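Prokano Gallery Projection System, Model 212

The Prokano 212 is a ceiling-mounted projection system for museums and galleries that present film and video art. It runs single-channel and multi-channel works continuously during public hours and is supplied with a media player, a mounting plate and a wall control.

Up to five units may be synchronized over a standard network cable. Start and stop times are set by staff in advance, and each room can follow its own schedule.
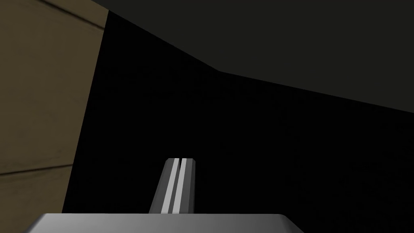
Sound is sent to the Dostach directional speaker, sold separately, or to an existing amplifier. Closed captions can be turned on for each work.

Price per unit: $2,408
Shipping weight: 194 pounds, crated
Warranty: five years, parts and labor

Institutions may also rent the system through Biveck for the length of an exhibition. Rental requests for shows opening in May must include a floor plan and a list of works. Replacement lamps and filters are available from the Kļaviņa parts desk.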